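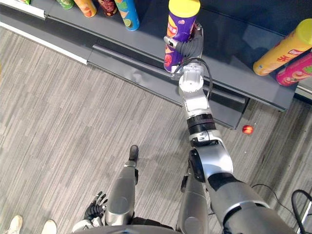

Datasets > Books > Ziria Author Notes

Ziria Author Notes: README

2021-08-12, by Gunnel Dalen

Ziria is a set of short author biographies taken from the back covers and end pages of novels. Each note is paired with the title, publisher and year of the edition it came from. It was put together for work on name matching in library catalogues.

Contents

The set holds 1000 notes by 164 authors. Many authors appear more than once, as publishers tend to rewrite the note for each new edition. All text is in English. Spelling is left as printed, including errors.

Files

notes.csv: one row per note
authors.csv: one row per author, with pen names in a separate column
editions.csv: title, publisher, year, format
check.csv: 100 notes read by two people, with both sets of labels

Fields in notes.csv

note_id: whole number, never reused
author_id: links to authors.csv
edition_id: links to editions.csv
text: the note in full, line breaks removed
person: first or third, depending on how the note is written
home: place of residence if the note gives one, otherwise blank

Sources

Notes from Bollov and Zenitz paperbacks were typed by hand. Notes from Thibodeaux hardbacks were scanned and then corrected. Scanned rows have an "s" in the source column.

Known problems

In 11 rows the author writes under a shared pen name and author_id points to the pen name only. Quotes from reviews sometimes run straight on from the note and have not been removed. The home field records what was printed and may be years out of date. Reprints with an unchanged note are listed once, under the earliest edition held.

Changes

The format column was added to editions.csv. Blank years are now empty cells; they used to be zero.

Last updated: November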